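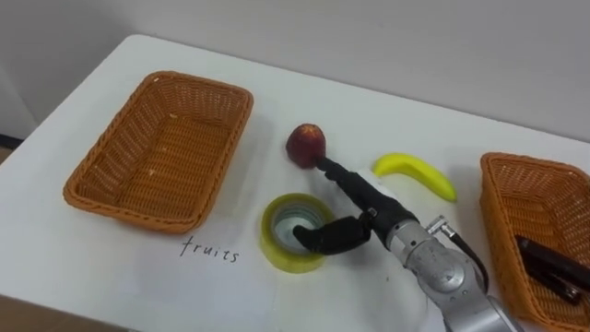 I have been having the same argument with my sister-in-law since July, and I've decided to have it in public, where she can't interrupt me. The argument is this: should fruit get a basket all to itself?

Lucía Sotomayor (she kept her own name, and quite right too) says no. In her house in Prusthorpe there is one bowl on the side and everything goes in it – satsumas, door keys, a tape measure, birthday candles, a lemon that has been there since the Romans. She says it's a home and not a shop. I say that if you have to move a battery to get at a plum, you will have a biscuit instead.

I wasn't always like this. For years I had the bowl too, and I thought the bowl was fine. Then I bought a pair of wicker baskets from the Fudetti market, mainly because I liked the colour (that warm toasty orange you get with cheap wicker, I can't resist it), and I had to decide what to do with the second one. So one became Fruit and the other became Everything Else, and I've been unbearable on the subject ever since.

The second basket is the clever bit. Most tidying advice gives you a place for the nice thing and says nothing about where the roll of tape is supposed to go. The tape has to live somewhere! Mine used to sit on top of the bananas, which did neither of them any good. If all you do is tell your family to keep the fruit basket clear, they'll keep it clear for a day and then the post will be in it. Put an odds and ends basket right next to it and they'll mostly aim for the correct one.

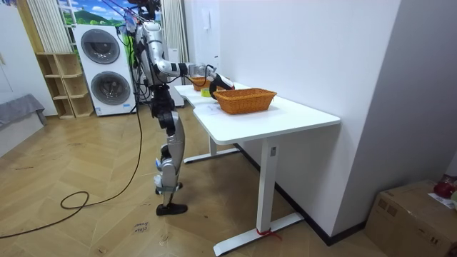 And then we come to labels, where I lose even the people who were on my side up to now. I love a label. I don't mean those printed ones in curly writing that say Pantry on the door of the pantry. I mean the word "fruits" in ordinary handwriting, a bit slanty, put down where the basket goes. Lucía thinks this is the saddest thing she has ever heard. "Can't they see it's fruit?" Well, yes, when there's fruit in it! A label earns its keep when the basket's empty, and an empty basket in my house gets filled with receipts in the time it takes to boil a kettle.

I'll give her one point, and she can frame it. Size matters more than I used to let on. My first fruit basket was far too big, so two apples and a banana rolled about in it looking lost, and I kept buying more to fill it up and then throwing soft pears away. I went smaller, a Kundar one with a thick rim, and the waste stopped more or less at once. I'd still go for shallow over deep every time. In a deep basket there is always something at the bottom that you find with your thumb.

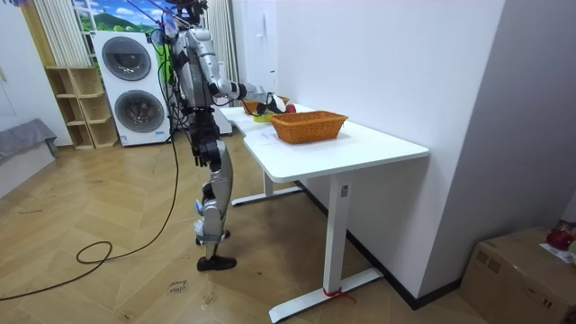 Where you put it is the other thing we fall out over. The kitchen seems obvious, but our kitchen is tiny and the worktop is spoken for, so the baskets have ended up on a plain white table by themselves, and I think the fruit gets eaten faster there than it ever did beside the toaster. You walk past, you see a red apple against all that white, you take it. My neighbour Lei keeps hers on the landing, and I used to laugh at that and now I don't.

Do things still end up in the wrong basket? Of course they do. I counted nothing and kept no chart, I just move the tape back across when I see it and say no more about it (I do say more about it, ask anyone who lives here). 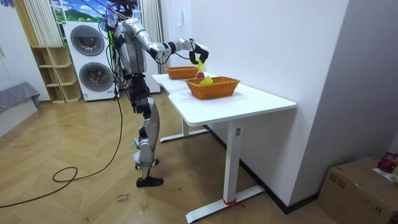

Lucía's best argument, and she saves it for when the pudding's out, is that sorting is a job you've made up for yourself. With one bowl there's nothing to sort. I can see the appeal, I really can, on a wet evening with the shopping still in bags. But she is also the woman who rang me at Christmas to ask if I had any sticky tape, and it was under her clementines.

She's coming for lunch next week and I've told her she can put the apples away.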